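Woltivbridge Neighbors Board > Home and Household > Kids' clothes by height: does it really work?

lullier_lane
Original post, 7:12 am
My sister-in-law has talked me into buying kids' clothes by centimeters instead of age. Her argument is that a 130 is a 130 wherever you buy it, while a "size 8" can mean anything. I've heard a lot of magic-system talk over the years, so I'm doubtful. My son is over 40 inches tall and that's as far as my measuring has gone, because he won't stand still. Has anyone here done this for more than one season? And did you return less stuff?

pegboard_dan
Reply 1
It works until it doesn't. Height tells you the length of the leg. It tells you nothing about the waist. I have one kid built like a broom and one built like a mailbox, and they've both been a 130.

Xuelian Shi
Reply 2
I grew up with this system and I still shop this way. 尺码 just means size, and the number after it is the height in centimeters the thing was cut for. So 尺码:130 is for a child of 130 cm, a bit over four feet.

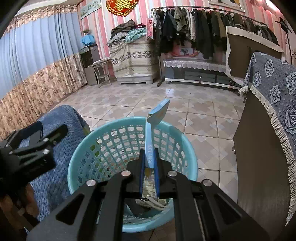 What people get wrong is buying the exact number. If your child measures 130 today, you buy 140 for anything with sleeves and 130 for leggings. My mother did it that way and I never had a coat that stopped at the elbow. Dan is right about waists, though. Look for the elastic with buttons inside.

lullier_lane
Reply 3
See, that's already two rules on top of the one simple rule I was promised.

Thandeka Gumede
Reply 4
I did alterations for years at a shop in Clismont and I'd push back on "a 130 is a 130 wherever you buy it." I've laid two shirts with the same number flat on the table and had one come out a good inch wider. The number is who they say it fits. How much extra room they add is up to whoever drew the pattern. It's still better than age sizes, I'll give it that. Age sizes are a guess about a stranger's kid.

pegboard_dan
Reply 5
Thank you. Also shrinkage. A cotton 130 is a 120 by February in my house.

Xuelian Shi
Reply 6
Dan, that is your dryer. Turn it down.

pegboard_dan
Reply 7
My dryer is fine.

mao_and_co
Reply 8
Different question, same subject. What do you all do about packaging if you're holding clothes back for next year? I was told to keep the cardboard sleeves because the size is on them. Then I was told cardboard draws silverfish. Then someone told me to stuff the shoulders with brown paper so they keep their shape - which sounds like a lot of work for a T-shirt.

Thandeka Gumede
Reply 9
Skip the stuffing for T-shirts. For a wool coat, fine, but use acid-free tissue. Ordinary brown paper can discolor pale fabric if it sits long enough, and once it's been scrunched into a ball with hard creases it doesn't support anything anyway. Put it in the recycling.

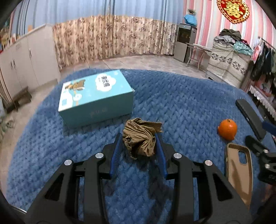

lullier_lane
Reply 10
Update from the original poster. I got him against the door frame with a cereal box on his head, and I've ordered two pairs of pants by height from two different stores. If they fit the same I'll eat the cereal box. Will report back.

Thandeka Gumede
Reply 11
Measure the inseam on both before you wash them, and write it down.

pegboard_dan
Reply 12
And then wash them hot, like a normal person.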